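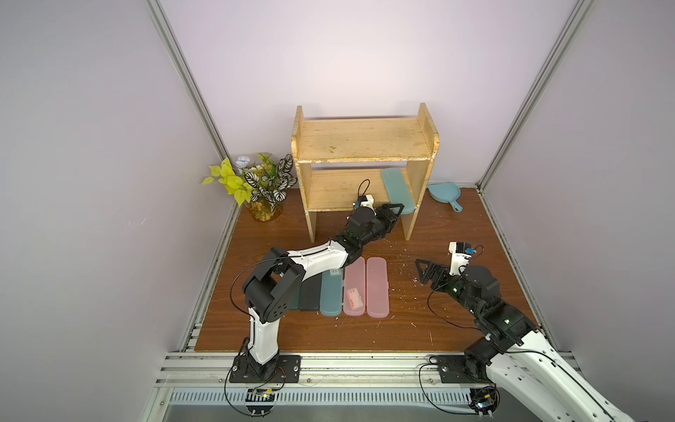
*Two-tier pine shelf, some wear on the boards.*

**Tremar rehearsal and recording rooms - monthly equipment and electrical check**
Period: September
Rooms covered: live room, control room, drum booth, store
Carried out 9 am onwards, finished before the first booking

Key: OK = fine / ATT = needs attention, can stay in use / OUT = taken out of use

## 1. Mains and distribution

- [x] Main board, covers on, labels readable - OK. Breaker for control room still labelled "office", relabel please.
- [x] RCD test button, all circuits - OK, tripped and reset.
- [x] Wall sockets, live room - OK
- [ ] Wall sockets, drum booth - ATT. Left hand double socket has a loose faceplate. No cracks. Screws want nipping up with the circuit off, not done today as booth circuit was feeding the dehumidifier.
- [x] Rack power strip, control room - OK. Nothing daisy chained this time, thank you.
- [ ] Extension reels - ATT. One reel wound up and in use behind the bass amp. Unwind fully before loading it, it's on the label on the reel.

## 2. Interfaces and recording gear

- [x] Tromis interface, control room - OK. Power supply cool after 60 minutes running, cable not pinched. Phantom power switching on and off on every channel, lights agree with what the meter says.
- [ ] Tromis interface, mobile rig - ATT. USB socket has play in it. Works if the lead is supported. Do not hang the lead over the edge of the desk, that's how the last one went.
- [x] Headphone amp - OK. Channel 4 pot crackly, not a saftey matter, noted anyway.
- [x] Laptop supplies - OK, all with intact strain relief.
- [x] Drive dock - OK
- [x] Patchbay, rear earth strap - OK, tight.

Comment: the mobile rig went out with the wrong supply last month. Right voltage, wrong plug, somebody had forced it. No damage found. Supplies now tagged with the name of the thing they belong to - keep the tags on.

## 3. Monitors, stands and anything overhead

- [x] Gaillard monitors, main pair - OK. Fixings to wall brackets checked by hand, safety wires in place both sides.
- [ ] Gaillard monitors, spare pair - ATT. Foam pads missing under one, it slides if you lean on the desk. Put it on the floor when not in use until pads arrive.
- [x] Boom stands, tall - OK. Counterweights tight.
- [ ] Boom stands, short - OUT x1. Clutch stripped, arm drops without warning. Tape round it and a note on it, in the store by the door. Don't rescue it for a quick session.
- [x] Overhead bar, drum booth - OK. Clamps all with secondary bonds.
- [x] Acoustic panels - OK. Push test all round, one corner in the live room a bit springy, recheck next time.

## 4. Cables

- [x] Mic cables, visual - OK apart from below.
- [ ] Mic cables, tester - OUT x7. All shield breaks at the male end. Cut the ends off so they don't creep back into the box. Could be re-ended if there's a quiet afternoon.
- [x] Speaker cables - OK. Marked with red tape, keep them seperate from the instrument leads.
- [x] Multicore, live room to control room - OK. Cover strip flat across the doorway.
- [ ] Floor runs generally - ATT. Gaffer lifting near the piano. Tripped on it myself. Re-taped there and then but the floor needs a proper clean first or it will lift again.

## 5. Amps and backline

- [x] Kundusero valve head - OK. Rear grille on, all screws present. Fuse is the correct rating, checked against the plate.
- [ ] Kundusero combo - ATT. Mains lead has a nick in the outer sheath near the plug, inner not showing. Lead swapped for a new one. Old lead cut up and binned. Combo itself fine, leave as ATT until the new lead has been through the portable appliance test.
- [x] Bass amp - OK. Castors lock.
- [x] Keyboard stand - OK, pins in.

Nothing to be stood on top of valve amps. Drinks included. There was a ring mark again.

## 6. Noise and hearing

- [x] Level warning sign, live room - OK
- [x] Level warning sign, drum booth - OK, faded but readable
- [ ] Earplug dispenser - ATT. Empty. Refill on order, loose packets in the control room drawer meanwhile.
- [x] Headphone limiter on the cue send - OK, set where it was left.

## 7. Ways out and fire

- [x] Both exits clear - OK
- [x] Emergency lights - OK, all came on.
- [ ] Extinguisher, control room - ATT. In date, pin and seal good, but flight cases were stacked in front of it. Moved. Please leave the floor marking clear.
- [x] Door closers - OK. Booth door slow but shuts fully.
- [x] Smoke detector, store - OK

## Carry over to next check

- Drum booth faceplate - circuit off, tighten, retest
- Pads for spare Gaillard pair
- Tromis mobile rig USB socket, get a price for repair, asset no. 771
- Floor clean by the piano then fresh tape
- New lead on Kundusero combo, appliance test and sticker
- Springy panel corner, live room
- Breaker label

Sheet goes in the folder by the main board, copy on the shared drive. If you take anything out of use between checks write it on the back of this one with the room and what's wrong with it, "broken" on its own is no help.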